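Catalogue > Test gear > Data loggers > Viltbridge 2-channel temperature logger
2019-12-17, by Leonie Eberhard
4 comments

I've been selling and using the Viltbridge logger since March, and it's the one I reach for when a customer says their cool room is playing up. It has 2 channels, one for each probe, and it runs off a plug pack or its own battery — handy if the power point is behind a shelf. The screen shows both readings in big grey digits, so you can leave your glasses in the ute.
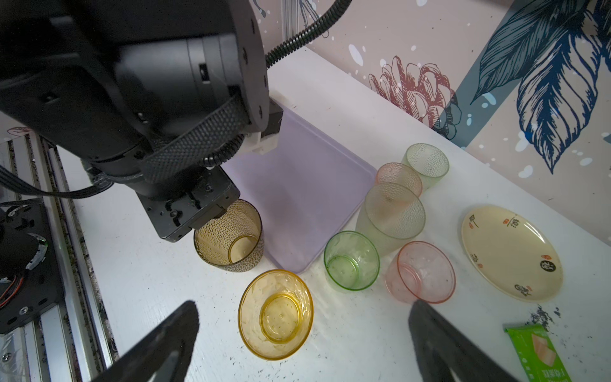 Rizwan Tarar wrote in to say the clip on the probe lead is stiffer than he'd like, and he'd sooner have a longer lead than a second channel. Fair enough! I do stock a longer lead, but you have to order it separately.

Setting it up is pretty painless. You pick how often it takes a reading, hold the side button until it beeps, and walk away. I usually go with every 300 seconds for a fridge and every 80 for anything that gets opened a lot.
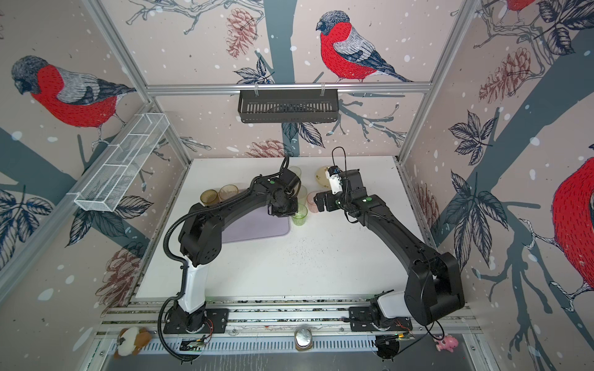 The alarm is the bit I get asked about most. You set a high and a low limit, and it chirps when either one is crossed (the chirp is loud, fair warning). Mount the logger where you'll see it, and if your walls are as busy as that bullfinch wallpaper, put it on a plain backing board so the little grey case stands out. Screws and a bracket come in the box.

Getting the readings off is done with an ordinary USB cable. The file opens in any spreadsheet, with the date, time and both temperatures in their own columns, and I've never had to install anything to read it. 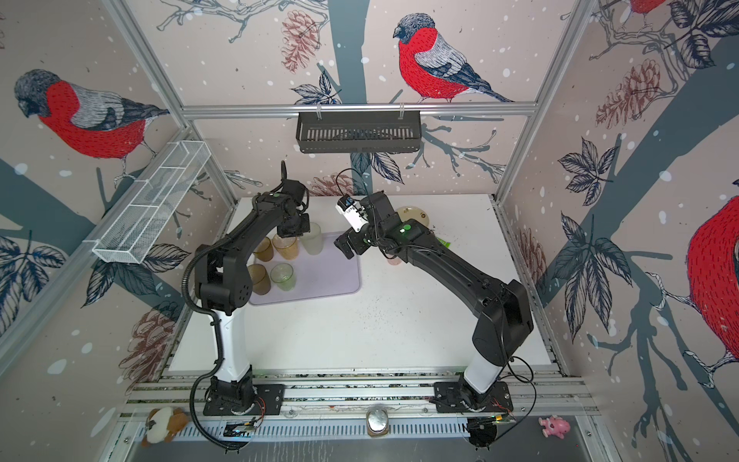 What's in the box

Logger, two probes, bracket and screws, plug pack, USB cable and a printed quick guide. Spare probes are listed under part 1018. The battery is already fitted, so pull the plastic tab before you do anything else.

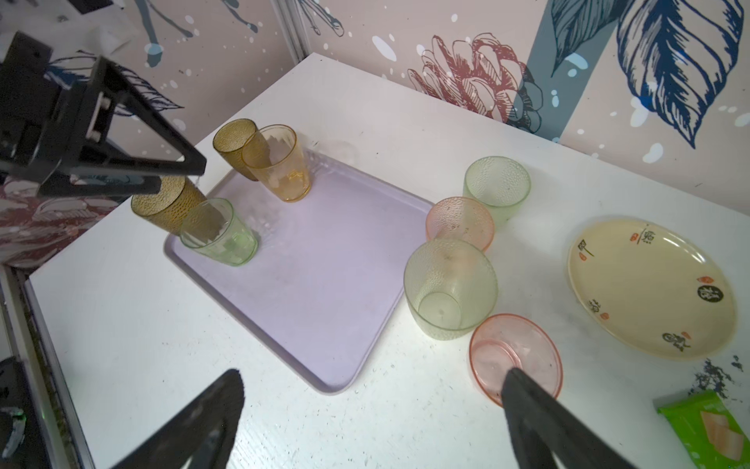

Leonie Eberhard

Orders go out from our Wadau counter, and you can pick up there too if you ring first. Bring your old logger along and I'll copy the limits across for you at no charge.

Shared 2 times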